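Boletim técnico — Automação
2021-01-12

Comparação de garras em simulação: primeiros resultados do grupo de manipulação

O grupo de manipulação da Villanueva concluiu a primeira fase da comparação entre duas garras de dois dedos, a Gumodent e a Flasa, montadas no mesmo braço e comandadas pelo mesmo controlador. Todo o trabalho desta fase decorreu em ambiente simulado. A passagem ao braço físico está prevista para julho e depende da entrega dos adaptadores de flange.

O protocolo é curto. O braço parte de uma pose de repouso acima da mesa, desce até à cota de aproximação, centra os dedos sobre o objeto, fecha e levanta. Cada garra executa 16 tentativas por objeto, com a orientação inicial do objeto sorteada entre tentativas. Regista-se a posição dos dedos no instante do primeiro contacto, a força comandada e o deslocamento lateral do objeto até ao contacto do segundo dedo. Uma tentativa em que o objeto roda mais de 11 graus durante o fecho é contada como falha, mesmo que a elevação se complete.

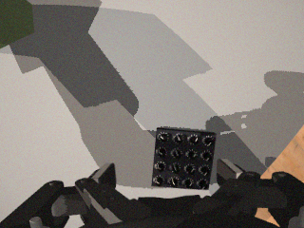
O erro de centragem foi a variável que mais separou as duas garras. A Flasa tolera desvios laterais maiores porque os seus dedos fecham com velocidades independentes; na Gumodent os dois dedos estão acoplados, e o primeiro a tocar empurra o objeto até o outro chegar. O painel preto de botões rotativos, quatro filas de quatro, é um caso útil para estudar este efeito: com o painel muito mais perto do dedo direito do que do esquerdo e ligeiramente inclinado, um fecho simétrico encosta primeiro à direita e acrescenta rotação à que já existe. Nestas condições a Gumodent falhou 4 tentativas e a Flasa 2. Corrigida a centragem antes do fecho, nenhuma das duas falhou.

A correção é feita a partir da câmara de pulso. O estimador de pose segmenta o contorno do objeto e calcula o ponto médio entre as faces laterais. Objetos escuros continuam a ser o ponto fraco: quando o contorno toca no contorno dos dedos, também pretos, a segmentação funde as duas regiões e o ponto médio desloca-se para o lado do dedo mais próximo. As sombras projetadas sobre uma superfície clara produzem um erro semelhante, embora menor. Julián Vidal, responsável pelo módulo de visão, substituiu o limiar fixo por uma máscara dos dedos gerada a partir do modelo cinemático — a posição dos dedos é conhecida em cada instante e pode ser subtraída antes da segmentação.

A câmara fixa serve apenas para verificação da trajetória e não entra na malha de controlo. Foi com ela que se detetou uma oscilação do cotovelo no final da descida, presente com as duas garras e atribuída ao ganho derivativo da terceira junta.
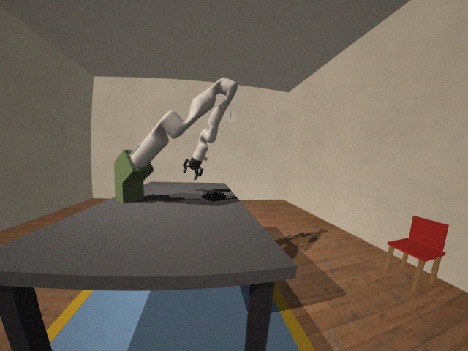 O ganho foi reduzido e a oscilação deixou de ser mensurável no registo da junta. As séries anteriores à alteração foram descartadas e repetidas por inteiro, para que os valores das duas garras correspondam à mesma parametrização.

Fica por avaliar o controlador Grernier, que permite limitar a força durante o fecho sem passar pelo planeador. A integração está feita, mas o modelo de contacto usado na simulação não reproduz bem o atrito dos dedos em forças baixas, e os resultados obtidos até agora não são comparáveis com os restantes. O grupo optou por não os publicar.

Os ficheiros de configuração, as sementes usadas no sorteio das orientações e os registos de junta estão na pasta partilhada do grupo. Pedidos de acesso devem ser dirigidos a Julián Vidal.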